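Zarndale Kitchen Forum > Small Appliances > Toasters

Thread: Two-slot, side controls, where to put it on the table

mudflat_ed
Moving the toaster off the counter and onto a white table for good. It's a cream two-slot with the lever and the dial both on the left side and the cord out the back. A teal plastic tray goes to the right of it for the finished slices. Before I screw down a cable clip I want to settle the layout.

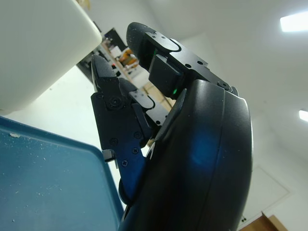
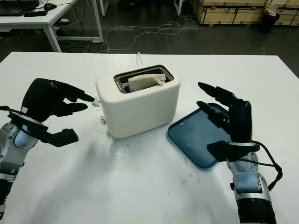 What's the right clearance behind a toaster when the cord comes out the back?
Leave enough that the cord can make its bend without being pressed against the wall, and never less than the manual gives for the body itself. On most two-slots a hand's width covers both.

Other numbers: the unit is rated 800 watts, and the table is 145 cm long. Nothing else will be on that circuit at breakfast except a kettle, and I can stagger those.

crumbtray
A hand's width is fine behind. Above is what people forget. If there's a shelf or a wall cabinet over the table, pull the toaster forward until nothing is over the slots. Bread can catch, and the heat goes straight up even when it doesn't.

mudflat_ed
No shelf. Bare wall above the table.

ovenglove_77
I'd turn the whole thing 90 degrees. Lever facing you, slots running away from you. With the lever on the left you're reaching across or around the end of the body every time, and if you're right-handed you'll go over the hot slots to do it.

crumbtray
Disagree. Turn it and the cord comes out one side, where it gets hooked by whoever wipes the table. Left hand on the lever, right hand on the bread. It takes a week to learn.

ovenglove_77
It takes a week for the owner. Guests will do what they like.

And a cord out the side is no problem if the outlet is on that side. Where's the outlet?

mudflat_ed
Behind the table, left of center. So turning it clockwise or counterclockwise decides whether the cord doubles back on itself. I measured and there's slack either way, but one way leaves a loop standing up off the table.

plug_and_socket
Don't leave a standing loop. Don't wind the excess around the body either. Fold it flat, one soft tie, behind the unit and clear of the metal around the slots. If the clip you mean is the Drukovel adhesive kind, skip the screw version. The screw type pinches if you overtighten it, and you can't lift the toaster to empty the crumbs without undoing it.

mudflat_ed
It is the Drukovel, but I bought the screw type. Returning it.

tannin
Question about the tray. Plastic next to a toaster?

mudflat_ed
Next to, not touching. It has a raised rim, so crumbs stay in. I'd been using a plate, and the crumbs went everywhere when I carried it.

tannin
Rim is good for crumbs and bad for toast. Slices laid flat on plastic sweat underneath and go limp. Put a small wire rack in it. Mudgway sells one that drops into most shallow trays. Check the length first, mine needed the feet bent in.

crumbtray
Seconding the rack. Also set the tray square to the table edge. Mine used to sit at an angle and I kept catching the corner with my sleeve.

ovenglove_77
Mine is at an angle on purpose. The near corner points at me and I can pick it up one-handed.

crumbtray
Then you have longer arms or shorter sleeves.

plug_and_socket
Back to the power. What's the kettle rated?

mudflat_ed
Label says 2,705 W. Odd figure, but that's what is printed. It's on 230 V.

plug_and_socket
Then together you're at 3,505 W, a little over 15 A. Whether that's acceptable depends on the breaker and on what else shares the run. Separate wall outlets on the same circuit don't change the total. Keep staggering them, and don't put both on one power strip.

tannin
Small point on bread size. If a slice stands up past the rim of the slot, the top edge comes out pale. Rotate it for the last part of the cycle, or buy a shorter loaf. The Brovosness tin loaf fits mine with nothing showing. Their farmhouse one doesn't.

mudflat_ed
Mine stands proud by a bit. I've been flipping slices end for end at the halfway point and turning the dial down one mark for the second half.

ovenglove_77
Unplug before you go in after a stuck one. Wooden tongs, not a fork.

mudflat_ed
Have tongs. Layout for now: long side facing me, lever left, tray right and square to the edge, rack in the tray, cord folded flat behind with the adhesive clip. I'll try the turned position in July when the table moves under the window.

ovenglove_77
Check the curtains before you do that.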